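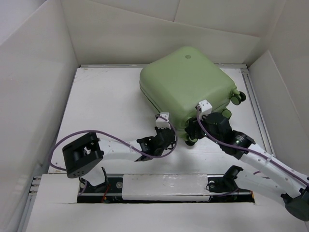 Reline Luggage Notes

Read me first

Reline is a small collection of notes and pictures about hard-shell luggage and other closed cases with rounded corners. I started it in May, when I was repairing suitcases for friends and could not find simple information about where the shells wear out. The text is in English. Please forgive my mistakes and send me corrections.

What is inside

The collection has 1415 entries in 2 folders. The folder "shells" is about the outside: surface, corners, seam, emblem. The folder "wheels" is about casters and the places where they are attached. Each entry has a short note, a color name and the name of the person who wrote it. Most notes were written by Ezekiel Pruitt and me. Ingrid Haverford checked the wheel folder.

Color names

We had a long discussion about green. In the first version we had 20 names for it, and two persons never chose the same one. Now there are 5: pale, sage, olive, bottle and dark.
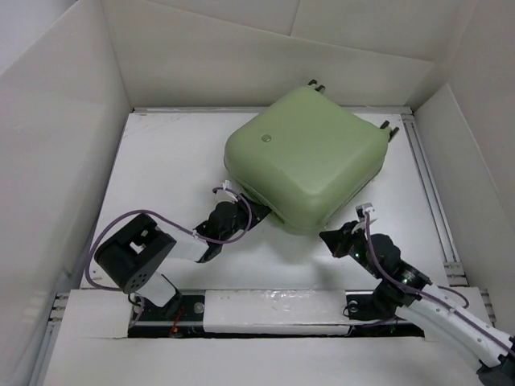
Finish is a separate field, and its values are matte, satin and gloss. Please do not decide it only from the bright places, as every rounded edge catches some light. A pale green lid like this one has soft highlights along the rim and is still entered as matte. Small raised details in the same color, such as the round dot near the corner, go in the field "emblem", also when no letters can be read on them.

Known problems

Older entries use "lid" and "shell" for the same part. Hollis Benavides is changing them by hand. Weight is missing in many notes, and I don't plan to add it.

Changes

Sat 2 November: new list of greens, wheel folder checked again.

Contact

Iida Kokkonen, Reline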